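Brivgate talk, notes, Oct 20, 2026

Slot is short. Skip the intro slide if running late.

Start with the numbers. 722 demos reviewed, 34 thrown out. Nearly all for setup faults, hardly any for bad handling. Say that twice.

Rule 1, start pose. Grippers facing each other over the board, gap between them, hold still, THEN record. Don't start on the move.

Rule 2, markers. Plates stay uncovered the whole take. Sleeves back from the plate. If tracking drops, stop and redo, no patching after. Ignacio Zamora will object here, let him, he has the Vollurberg case. Keep it to 2 minutes.

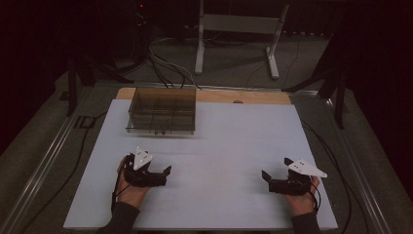
Rule 3, cables. Slack checked before every take, both sides. Floor runs clear of where feet go. Trudix checklist has this as optional, I think thats wrong. Should be a hard stop.

Rule 4, only the task object on the board. Cups, phones, tape, all off. Same spot for the object unless the sheet says vary it.

Then breaks. Operator swaps every 4 takes at Tsuji, we copied it in January. People grumbled, reject rate went down anyway. Dont oversell, small sample.

Ask the room: who signs off a bad take, operator or reviewer? Wait for hands. My view is operator first, reviewer can overule.

Last slide is the one page sheet. Copies by the door. Questions.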